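Arrive and Drive Kart Racing at Curascombe: Your Questions

We get a lot of email between the end of one season and the start of the next, and most of it asks the same handful of things, so I've tried to put the answers on one page. I do ramble a bit, I know. If you only want the short version, read the parts on age, gear and race day timing and then come see us. My name is Nadhirah Ngui and I look after driver entries. Anything mechanical gets passed along to Darmawan Harahap, who runs the workshop and has a great deal more patience with carburetors than I do.

What is the Grullska Series?

It's a rental kart championship for people who would love to race but don't want to own a kart, a trailer, a stack of spare tires and a garage that smells of two-stroke oil. You turn up, you draw a kart out of the bag, and you race it against other people who did the same thing. There's a points table, there are trophies at the end, and there is a fair amount of good-natured grumbling over who drew which kart.

How old do I have to be?

Drivers need to be 14 on the day of their first race. We do get asked to bend that for somebody who is nearly there and already very quick, and I'm sorry, but we can't. Younger drivers are very welcome at the Saturday-style junior sessions we run in the school vacations, and quite a few of our current racers came up that way. There is no upper limit at all. Anyone under 18 needs a parent or guardian to sign the form in person, so please don't send them along with a grandparent or an older cousin and a note.

I've never raced anything. Will I be in the way?

No, and please don't let that stop you! Everybody's first race is a blur. You'll spend the first few laps gripping the wheel much too hard, you'll brake too early for the hairpin, and a few people will come by you. Let them. Hold your line, don't jump out of the way, and they'll find their own way past. The drivers who cause trouble are almost always the ones who have done three or four races and have just discovered they're fast. New drivers start from the back for their first 2 meetings and carry a yellow cross on the back of the helmet, so everyone behind knows to leave a little extra room.

How long is the track?

A full lap of Curascombe is 1,657 yards. It's an old layout with a few quirks to it. The first corner is much quicker than it looks from the pit wall, and the long left after the bridge tightens on you just when you think you can get back on the gas. There's a painted board at the exit of that corner which used to be our best marker, and now that it's been moved everyone has had to learn the corner over again. We run the full circuit for every championship round. The short loop is only used for the junior sessions and for private parties.

Are the karts all the same?

They're as close as we can get them. They all have the same engine and the same tires, and the seats slide so that a tall driver and a small one can both reach the pedals properly. Darmawan and his crew check them over before each meeting, and any kart that's off the pace in the morning warm-up gets parked. Will you still be convinced that you drew the slow one? Of course you will. I've raced here for years and I have never once drawn a good kart, if you ask me straight after a race.

We use ballast to even out the driver weights. You'll be weighed in your gear at sign-on, helmet included, and given your lead to slot into the box beside the seat. If you drop it off the kart during a race your result doesn't stand, so push it all the way in and do up the strap.
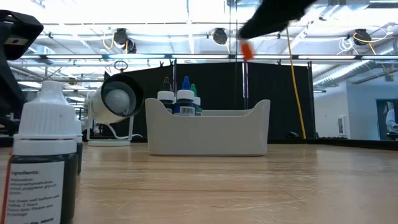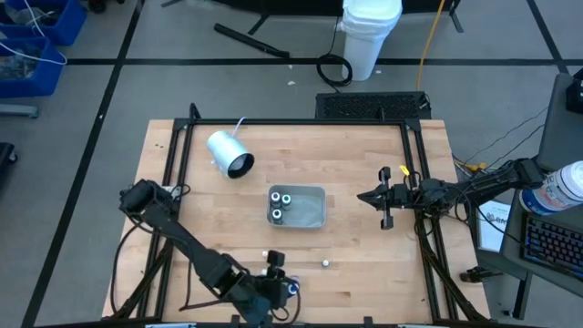
You can't make any changes to the kart yourself. That covers tire pressures too, and yes, we do check. If something feels wrong, put your hand up, come in slowly, and tell the marshal at the pit entry. During qualifying we'll swap you into a spare and you'll get your missing laps back. During a race we'll swap you, but you rejoin wherever you rejoin, and I know that's hard to take when you were running near the front.

What gear do I need to bring?

A full-face helmet if you have one, in good shape and never dropped hard. We have loaners in most sizes if you don't. Bring gloves that cover the whole hand, shoes with a thin sole that lace up snugly, and clothes that cover your arms and legs. Race suits are lovely but you don't need one for your first season. A rib protector is the one thing I'd tell you to spend money on early. The seats are hard, the curbs are harder, and you'll feel every one of them the next morning.

Long hair has to be tied up and tucked inside the helmet or the suit. Scarves, hood strings and loose jewelry have to come off. Small cameras are fine on the kart if we fit the mount for you, but they can't go on your helmet.

What happens on race day?

Gates open at 8:00 in the morning. Sign-on and weighing run until 9:15, and the driver briefing starts straight after that in the room over the cafe. You must be at the briefing. I've had people tell me from the parking lot that they've heard it all before, and they had, and they still didn't race.

After that it's a warm-up, a qualifying session, 2 heats and a final. Your kart changes each time, so a bad draw will only hurt you once. The grid for the first heat comes from qualifying, the second heat turns that order upside down, and your points from both decide where you line up for the final. We're usually handing out trophies by mid-afternoon, and there's hot food right through until then.

How do the points work?

You score in each heat and in the final, with the final being worth the most. At the end of the season we count your best 5 meetings, so you can miss a round for a wedding or a cold and still be in with a chance at the title. A result you lost for a driving penalty has to be counted, though. You can't drop that one. A few people feel that's harsh and we talk it over every winter, and so far we've always left it alone.

If two drivers finish level, the one with more wins in finals takes it. If they're still level, we look at second places, and so on down.

What about contact and penalties?

Karts touch. It's close racing and a little rubbing in a slow corner is part of the day. What we don't allow is pushing somebody off to take their spot, weaving down the straight to keep a faster driver back, or ignoring flags. A first offense normally gets you the black-and-white flag, which is a warning. After that it's places lost, and after that it's a conversation with the race director that you won't enjoy very much.

If you feel you've been treated badly out there, take your helmet off, have a drink of water, and then come and find an official. Please don't go and find the other driver. You have until the results are pinned up as final to make a protest, and there's a form for it at the sign-on desk.

Do you race in the rain?

We do, and I'd really encourage you to give it a try before you decide you hate it. The tires stay the same, so the grip goes away in a hurry and you have to drive a completely different line - wide of the rubber, nice gentle hands, and no stabbing at the brake. Some of our quietest midfield drivers are wonderful in the wet. Bring a waterproof layer and a second pair of socks. We only stop for lightning, for standing water on the back straight, or for fog so thick that the marshals can't see each other.

Who are the Prultness and Kettler cups for?

The Prultness Cup goes to the best driver in their first full season, and you're entered for it automatically. The Kettler Cup is for the heavier drivers, the ones who need no ballast at all when we weigh them. Both run inside the main championship, so you don't have to pay anything more or race in a separate group.

Can I race just once and see how it goes?

You can. We keep a few places at every meeting for single entries, apart from the last round. Single-entry drivers don't score, and the people around them simply move up in the table as if they weren't there. If you sign up for the season afterward, your first meeting counts retroactively, as long as you let us know before the next one.

Entries for the season open in February and the first round is in March. Spring rounds fill up quickly and May is always the busiest, so get in early if you have a few friends who want to race together.

What if I need to cancel?

Tell us as soon as you know. If we can give your place to somebody on the waiting list, we'll move your fee to another round and there's no charge. If you simply don't show up, the fee is gone, I'm afraid, though I'm told I'm soft about flat tires and sick children. Leave a message on the track office line after hours and it will reach me before the gates open.

Can my family come and watch?

Please bring them! Spectators get in free. The grass bank on the inside of the bridge corner has the best view, and you'll want a blanket or a folding chair. Dogs are fine on a leash, but the engines bother some of them, so have a quiet spot in mind. Children have to stay behind the fence and may only come into the pits between sessions, holding on to a grown-up.

Related pages
Flags and what they mean
A lap of Curascombe, corner by corner
Junior vacation sessions
Prultness Cup past winners
Choosing your first helmet
Directions and parking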